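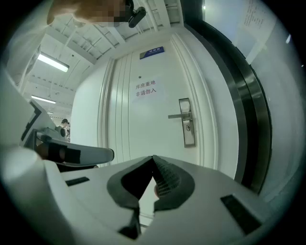
Re: [Satovwood] lever on the storeroom door

Nives Cirillo wrote:
> Is the lock of the storeroom the same as for the other
> doors? I need to order 11 keys before Wednesday.

Dear Nives,

No, it is a different one. The lever and the keyhole are on one tall plate, so please ask Leone for the long type. The white sign with red text on the door should stay – new people must know that they cannot enter without business there.

Kind regards,
Umer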